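Voilage en lin et surchauffe d'été : utile ou purement décoratif ?

Forum Rénovation et confort > Fenêtres, stores, occultation
Sujet suivi par 20 membres – 919 vues

mdl_karst
Bonjour à tous,
Séjour orienté sud-ouest, deux baies vitrées, double vitrage 4/16/4 argon posé par l'ancien propriétaire. L'été dernier, 29 °C à l'intérieur en fin d'après-midi, volets ouverts. Je ne veux pas vivre dans le noir, donc je cherche une solution intermédiaire. Un décorateur me propose des voilages en étamine de lin, tissage très ouvert, gamme Omura de chez Galli, en assurant que ça « coupe la chaleur ». Devis : 700 € posé, rail compris. Quelqu'un a des mesures, ou au moins un raisonnement physique qui tienne ?

thermo_bzh
Le raisonnement est simple. Le rayonnement solaire traverse le vitrage et arrive sur le tissu. Une part est réfléchie vers l'extérieur, une part est transmise par les mailles, le reste est absorbé. Ce qui est absorbé chauffe le tissu, qui rend cette chaleur à la pièce par convection. Seule la part réfléchie qui retraverse le vitrage est réellement évacuée. Avec un tissage ouvert, elle est faible.
Une protection extérieure, même un simple store banne, fera toujours mieux. Pour moi ce sont 700 € mal placés si l'objectif est thermique.

Lisière
Pas d'accord avec une conclusion aussi tranchée. Il faut distinguer trois grandeurs :

1. Le coefficient d'ouverture (CO), c'est-à-dire la part de vide entre les fils. Sur une étamine irrégulière, il varie d'un endroit à l'autre du même lé, et les plis le modifient encore. Une valeur unique sur une fiche commerciale n'a donc pas grand sens si on ne précise pas l'ampleur.

Chez moi, côté rue, la maille laisse deviner l'extérieur sous forme de taches floues, et les fils ressortent plus sombres que le fond à contre-jour :
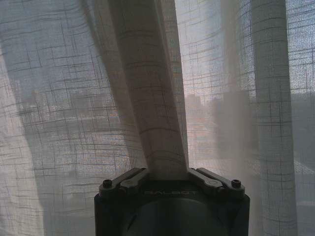
2. La réflexion solaire du fil. Un lin blanchi renvoie nettement plus qu'un lin naturel ou grisé. À ouverture égale, la teinte compte beaucoup.

3. Le facteur solaire de l'ensemble vitrage + voilage (gtot). C'est la seule grandeur qui réponde à la question posée. Elle dépend aussi du vitrage : plus celui-ci est performant, moins la protection intérieure apporte.

Un voilage clair réduit donc un peu les apports. Et il supprime le rayonnement direct sur le canapé, ce qui change la température ressentie même quand le thermomètre ne bouge pas.

thermo_bzh
Sur le ressenti, d'accord. Mais la question portait sur les 29 °C.

mdl_karst
Les deux m'intéressent. Le décorateur n'a ni CO ni gtot pour l'Omura, seulement le grammage et la composition. C'est normal ?

J. Pētersons
Fréquent pour du textile d'ameublement. Ces valeurs sont publiées pour les toiles techniques de stores, rarement pour du voilage au mètre. Le grammage seul ne permet pas de conclure : un gros fil espacé et un fil fin serré peuvent peser la même chose.
Test à faire un jour de ciel dégagé : luxmètre posé à plat contre le tissu, côté pièce, lecture avec puis sans voilage, à quelques secondes d'intervalle. Le rapport donne la transmission lumineuse. Ce n'est pas la transmission énergétique, mais l'ordre de grandeur suffit pour écarter un produit.
Justinas Pētersons

atelier_nord
Je pose du rideau depuis longtemps, deux remarques pratiques.
Ampleur : en étamine, prendre deux fois la largeur au minimum. Tendu à plat, le tissu ouvert ne filtre presque rien et les irrégularités du fil sautent aux yeux.
Retrait : le lin non prélavé bouge au premier lavage. Ourlet provisoire, lavage, puis ourlet définitif. J'ai vu des rideaux remonter de plusieurs centimètres au-dessus du parquet chez des clients pressés.

papy_store
Et la fibre de verre enduite ? J'ai un store enrouleur Stilus, toile blanche côté vitre, CO de 3 %. On voit encore le jardin et l'éblouissement a disparu. Un peu triste à regarder, il faut l'admettre.

Lisière
On compare deux usages différents. Une toile à 3 % assombrit franchement une pièce, surtout en novembre, sauf à la remonter tous les matins. Le voilage reste en place toute l'année.

thermo_bzh
Justement : en hiver, tout ce qui reste en place devant un vitrage sud-ouest réduit les apports gratuits. Faible effet, mais dans le mauvais sens.

mdl_karst
J'ai reçu vendredi un second devis, de Cerudov : store extérieur screen motorisé sur les deux baies, 1 872 € posé. Donc plus du double, mais avec un gtot annoncé pour mon type de vitrage.

J. Pētersons
Demandez la classe de résistance au vent et le type de guidage. Un screen extérieur à câbles qui reste relevé dès que le vent se lève ne protège rien ces jours-là. Des coulisses à zip sont préférables si la façade est exposée.

atelier_nord
+1 pour le zip. Vérifiez aussi où passe l'alimentation du moteur, c'est souvent absent du devis.

mdl_karst
Noté. Coulisses à zip non comprises, je redemande un chiffrage. Pour le voilage, je prends un échantillon blanchi et je fais le test au luxmètre avant de commander quoi que ce soit. Je posterai les relevés ici.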